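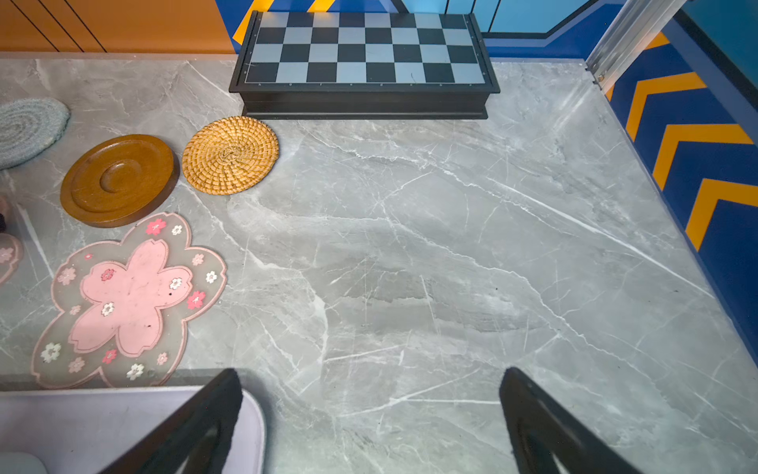
Coasters and chess board seen beyond the fingers of the gripper.

The Mug Cell in Drusbridge: Notes on a Grip Fault

On this page we collect some views of our two-arm cell in the Drusbridge workshop, together with what we have learned about the fault that stopped our mug work on 15 March 2024. The task is simple to explain. The arms take mugs from a tray and put them on coasters, and then they bring them back. We had completed 1,066 transfers without a serious problem when the left gripper opened too early and let a mug fall from a small height. The mug did not break, but the arm continued its movement as if it was still holding it.

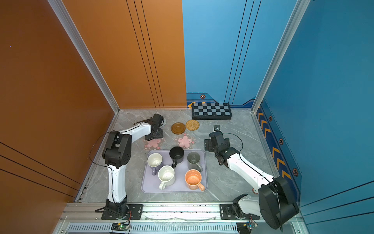
The first thing we suspected was the finger pads, and we lost the whole morning on them. The pads were good. In the log we found that the gripper had reported "closed" 200 milliseconds before the fingers had stopped moving. The controller believed this signal and started to lift. With a light mug it makes no difference, but with a heavier one the fingers had not enough force yet, and the software from our Plunadano project took the later slip for a normal release.

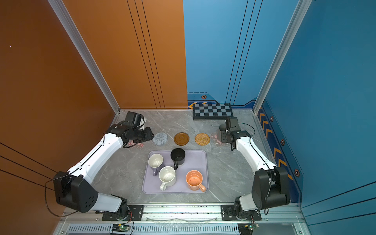
Four mugs on the lavender tray, with both grippers over the back half of the table.

A second matter is about safety. The stop button worked correctly, but it was mounted at the far side of the cell and the operator had to reach past the moving right arm to press it. This is not acceptable. The button was moved to the front in the same week, and our colleagues in Drovedville have made the same change on their cell.
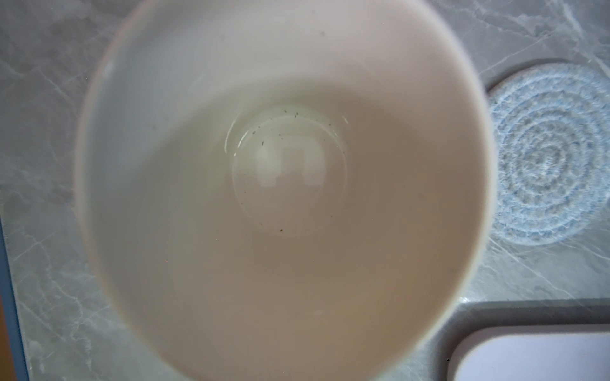
We have also written a new rule about liquids. Every cup must be emptied and wiped on the inside before the arms are switched on, also when there is only a little water at the bottom. A dropped cup can send water down to the boards below the rail.

The controller now waits until the finger position is stable, and it checks the grip force 2 times before lifting. If the force falls during a transfer, both arms stop and an operator must confirm the restart. The remaining question is why the signal comes early only on the left side. Radulović has the spare gripper for measurement, and we expect the report in May.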